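Swapping my binoculars

I carried the same pair of Caltier binoculars for six years, mostly for deer season and a bit of birding in between. The focus wheel got stiff last January and the left eyecup wouldn't stay up, so I went looking for a replacement.

My budget was $368 after selling an old scope. That ruled out most of the good glass, but the Brovero 8x42 came in just under. Sushil Negi let me try his 10x Gultanos first. They were brighter than I expected, but I can't hold a ten steady without leaning on something.

The Broveros have a wide view and the colour is neutral. The centre is sharp, and it goes soft near the edges. I don't mind that much. The strap is too short and the lens caps fall off, so I've put the old Caltier ones on.

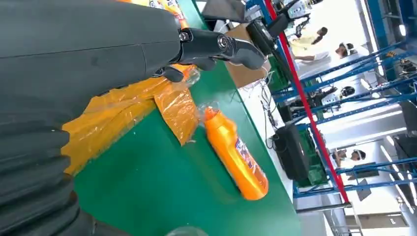
At last light I get maybe five extra minutes over the old pair before I can't pick a deer out of grey scrub. The harness was another $4 in postage. I'll take them up the valley next month and see how they handle rain.

Comments

Eduard Charvát: Do the eyecups work with glasses?

Sushil Negi: You can borrow the tens again if you bring a tripod.

Gumleaf: Had the Jaiswal 8x42, same problem with the caps.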